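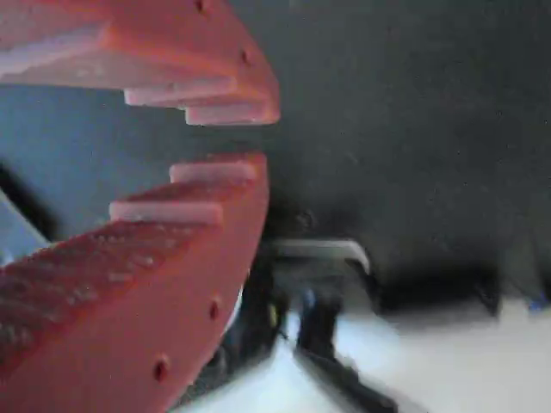

3.2 Color terms and surface finish

Color naming studies usually rely on flat, evenly lit chips, and the names collected that way do not always carry over to real objects. In the Stundura survey, speakers were asked to name the color of painted and molded items at home and then to name the closest chip on the Kilidetti chart. The two answers often differed. Most of the difference came from shape and finish. On a matte red-orange part with stepped edges, the flat faces that catch the light can look almost white, while the body next to them stays a deeper red. A speaker who is asked for one name has to decide which area counts. Older speakers in Stundura tended to choose the name of the largest area. Younger speakers more often gave a compound term.

The survey was carried out in July and produced 3000 usable responses. Responses were dropped when the speaker named a material in place of a color ("brick" was kept, "clay" was not). The line between the two is hard to draw, and we followed the coding rules used in the earlier Gramine survey without changes. 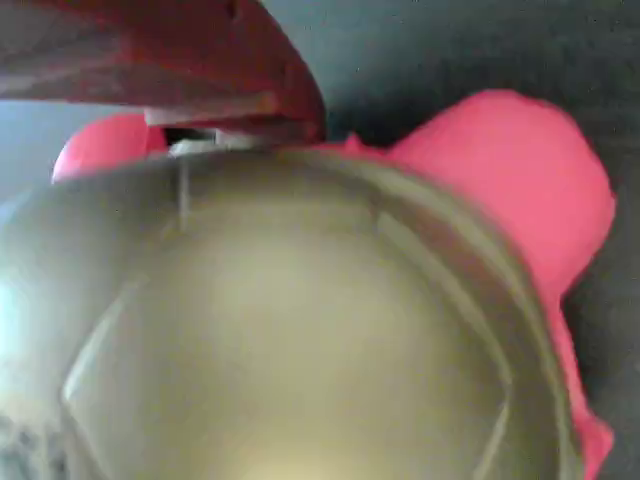
Reds gave the most varied answers. Speakers used separate words for dark reds with a brown cast and for dark reds with a blue cast, and the border between them moved with the lighting in the room. Speakers interviewed near a window used the brown-cast word more often. In Espiritu, where the same questions were put to a smaller group of 50 speakers, this effect was weaker, and several speakers used one word for both.
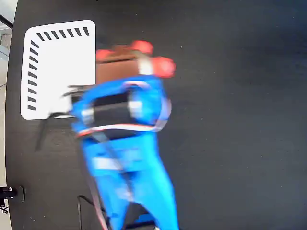
Black and white were more stable, but they were not free of variation. A matte black surface with a slight sheen was called "gray" or "charcoal" by some speakers and "black" by others. The answer depended in part on what lay beside it. When a white item was placed on the surface, fewer speakers chose "gray." We did not see the same shift with pale yellow items.
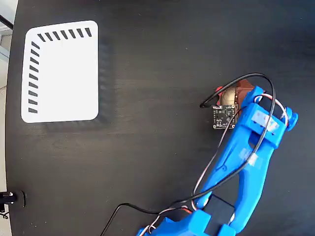
Figure 2. White card with black dashes along the top and left edges, on a matte black tabletop.

The contrast effect was present in both towns and did not vary with age. It was absent in the chip task, where each chip was shown on a neutral ground for 20 seconds. We return to this point in Section 4.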